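Mellor Park Tennis Club
Minutes of the general committee, July
Clubhouse, Tuesday, 7.00 pm

Present: Upendo Kimaro (chair), Bakari Mutiso, Asabe Ogunleye, Njoroge Ondieki (minutes)
Apologies: Eustaquio Becerra, who sent written comments on items 3 and 5

1. Previous minutes
Accepted with one change. The June minutes said the club "welcomed" the new ladder software. Asabe asked for "received". Changed.

2. Matters arising
The net on court 4 has been replaced. The old one is still behind the hitting wall and Bakari will take it to the tip.
The letter to the council about the car park lights has had no reply. This is the second letter. Upendo will ring instead, though she doesn't expect much from that either.

3. Livus court booking proposal
Livus has offered the club a twelve-month booking system with gate codes, free for the first three months. Their sales sheet says clubs using it see court use rise by 27 per cent. Njoroge asked what it was rising from and over what period. The sheet doesn't say. He also noted that a club which starts recording its bookings will show more bookings than one which didn't record them.

Eustaquio's comments, read out by the chair, were in favour. He thinks younger members won't ring the clubhouse to get a court and that we are losing them to the Midari centre. Asabe said we were losing them to Midari before anyone had a booking app, and that Midari has indoor courts.

Bakari wanted to know what happens to the gate when the internet is down, as it was for most of the junior carnival. Livus has told us there is an "offline mode". Nobody present could say what that means for a person standing at the gate with a racquet.

Moved (Ogunleye, seconded Mutiso) that a decision be held over until Livus gives us the names of two clubs of our size that have used the system through a full winter. Carried.

4. Inter-club results
The first team lost to Fomorton again, 5 rubbers to 3. Bakari reported that the doubles were close and the singles were not. The Fomorton number one was listed as a new member and had not played in the earlier rounds. Bakari would like to know when he joined. Upendo pointed out that the league rules allow new players up to the halfway mark and that we brought in a player the same way last season. Bakari accepted this but still wants the date. He may write to the league secretary in his own name, not the club's.

The second team won by forfeit. Asabe asked that this not be described in the newsletter as a strong showing.

5. Coaching
The current coaching arrangement ends after the spring term. Two proposals are in. The first is to carry on as we are. The second, from a coaching group based in Fomorton, would put 44 juniors through a "high performance pathway" at $105 each per term.

Njoroge has read the second proposal twice and can't find a court timetable in it. On his working, 44 juniors with the group sizes promised would need more courts than we own on a weekday afternoon. Upendo asked whether we have 44 juniors at all. The membership list will be checked, leaving out any child who hasn't been seen since the free rackets were handed out.

Eustaquio's comments said the group has "a proven record". Asabe asked for the record to be attached to the proposal. Njoroge to request it, along with a timetable.

No vote taken.

6. Court 2 surface
Players are still complaining about the bounce at the northern end. The contractor looked at it and said it would "settle". It has had two summers to settle – the committee is not convinced. Bakari will mark the bad patches with chalk and ask the contractor to come back while the chalk is still there. Final payment remains on hold until he does.

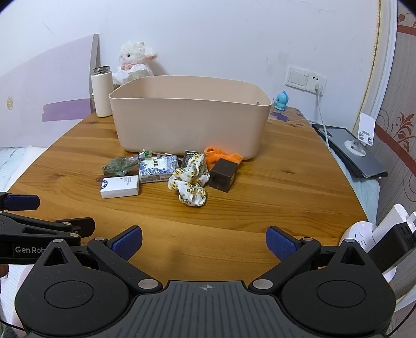
Asabe asked whether the hold on payment was in writing. It is not. Upendo will send a short letter this week and keep a copy in the clubhouse folder.

7. Club championships
Same format as last year. Bakari again proposed a match tie-break in place of a third set in the early rounds, to get finished before dark. Njoroge is against it and said the matches ran late last year because they started late. Compromise: first matches on court at 8.30 am, and any player more than fifteen minutes late forfeits the opening set. The chair remarked that we agreed to this two years ago and didn't enforce it once. It will be printed on the draw sheet this time.

Balls to be bought from the usual shop unless Asabe finds them cheaper.

8. Other business
The ladder software has Eustaquio ranked above himself. Njoroge has reported the fault. The paper ladder stays on the noticeboard for now and counts as the official one.

Meeting closed 8.50 pm. Next meeting second Tuesday of the month, same place.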